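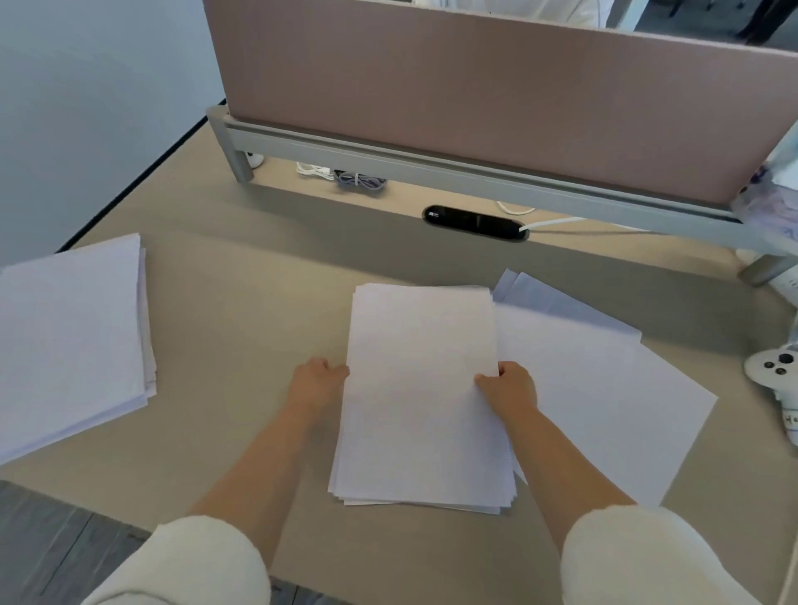 Girish Garg wants to know why we spend a whole session on loading paper when the arm is the interesting part. Fair question, Girish! The arm is lovely, and we'll get to it, but most stops on the Helach cell start at the infeed tray, and most infeed stops start with the stack.

Week 4: Loading, cleaning and resetting the Helach sheet cell

Have your cell log open from last week. The log in the lab stands at 643 stops since February, so there is plenty to read through, and some of the entries are great detective stories.

What the cell does
It picks one sheet of plain paper from the infeed tray with a suction head, lifts it, turns it and lays it on the Sandu table. Then it goes back for the next one. Simple to say, and very satisfying to watch when it's running well. The head has four cups, and the vacuum sensor decides whether a sheet is really there. Two sheets stuck together will also pass the vacuum check, so there's a separate thickness sensor on the lift. We call a stop from that sensor a "double."

Preparing the stack
Get the paper out on a clear desk, away from the cell. Loosen the sheets first so air gets between them, turn any strays the same way, then gather and square.

Hold the stack by its long edges, fingers around the sides, thumbs on top. Press in evenly and let go a little between presses. Do the short edges afterward by tapping them on the desktop. Pull out anything with a fold or a raised corner and put it on the reject pile, even if it looks nearly flat. The cups are fussy about the leading edge, and a bent corner there leaks enough air to drop the sheet halfway through the turn.

The tray takes a stack 40 mm high. Please don't go over the line.

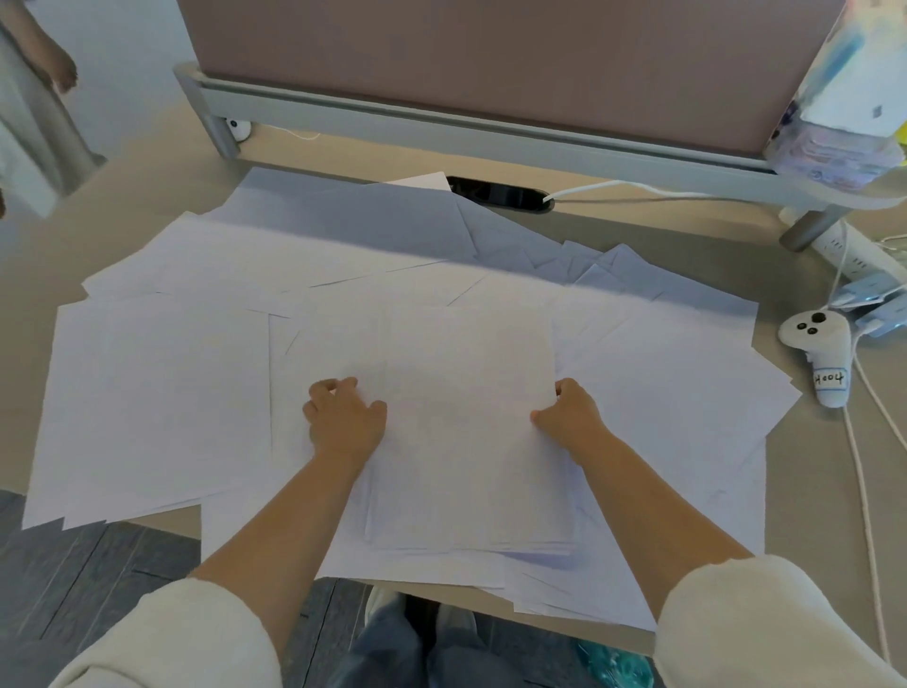
Loose sheets take longer than a fresh ream, so leave yourself time before your slot on the cell. Work in small bundles. A small bundle squares up in a few presses, while a big one bows in the middle and the inside sheets stay wherever they were. Stack the finished bundles with their edges matching and give the whole thing one last press.

Loading
1. Cell in HOLD, amber lamp on.
2. Side guides fully open. Lower the tray.
3. Stack in, pushed to the back stop.
4. Close the guides until they touch the paper, then back off one click. Too tight and the top sheet bows, which gives you error 13.
5. Raise the tray, close the door, press RESET, then run the first five picks at slow speed.

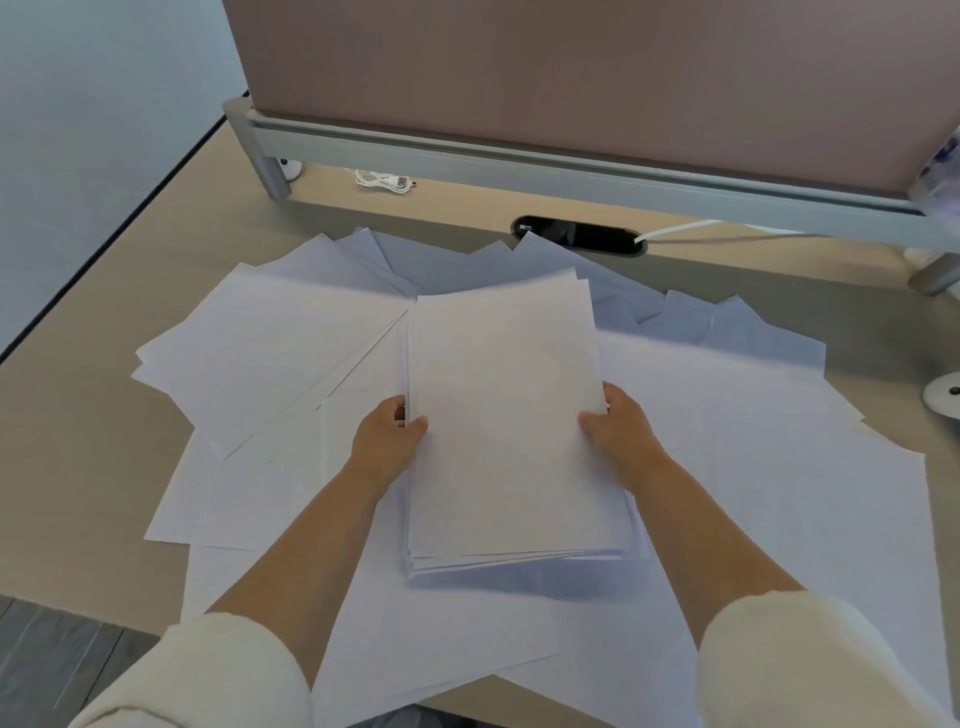 Si-woo So asked whether the side guides couldn't do the squaring for us, and got a good discussion going in the morning group. They can take up a small offset near the top of the stack. Further down, the weight of the paper holds the sheets still – the guides push, the stack leans, and you'll see doubles as the tray rises to that level. Try it once at slow speed with a spare stack. It's a fun one to watch on the thickness trace!

Cleaning the cups
Paper dust is the slow enemy. Wipe the cups with a dry lint-free cloth at the start of each slot, and look at the lips under the bench lamp. Any nick, swap the cup (spares are in the Alari drawer). Then run the vacuum test with a single flat sheet. A healthy head reads 70 or better on the panel. If it reads low, check the hose fitting at the wrist before you touch the pump settings.

For next time
Bring one double from your own log and the thickness trace that goes with it. Read the Grolesen notes on tray lift, first half only. The second half covers the older controller.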